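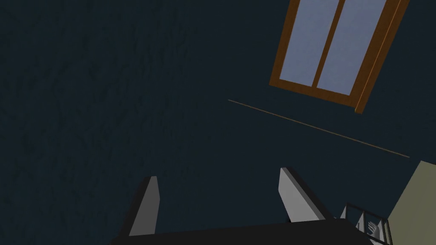

Vikberg commented on my last post that a wrist camera is a waste of money on a home build, and that I should bolt one camera to the ceiling and be done with it. Fair point, and I did try it that way first. Every time the arm reached down for something, the elbow blocked the ceiling camera and I was guessing.

So I'm staying with the wrist view. All of this is still in the simulator. The real arm sits on the bench at Skultik, the shared shop I go to on Wednesday evenings, and it won't move under its own power until the simulated one behaves.

What changed this month

I threw out the old room and made a new one with a window, a blue wall and some furniture to bump into. I also redid the camera mount. The old one sat too far back and the base of the gripper ate up too much of the picture. The new one is 9 mm forward. The base still shows along the bottom, but I can see both fingers with the gap between them, and that's the part I need.

The fingers are plain gray with flat faces. I printed 2 sets in gray at the shop, so the model matches what I have. They shade differently depending on how the wrist is turned – one can come out a good bit darker than the other. My first finger detector was a simple brightness cutoff and it lost the dark one all the time. I now look for the edges.

The wall texture gave me trouble too. It's rough in places and smooth in others, and the edge finder picks up the bumps. Blurring the picture a little before the edge step fixed most of it.
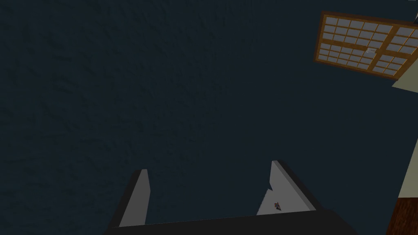
Still to do

The wrist roll limit is wrong. I copied it from the Arancibia arm files and never checked it against my own servo. Mine stops at 102 degrees.

After that I want to move the whole setup over to the Brelwood controller board, which is in a drawer with its connectors still missing. I ordered them in August.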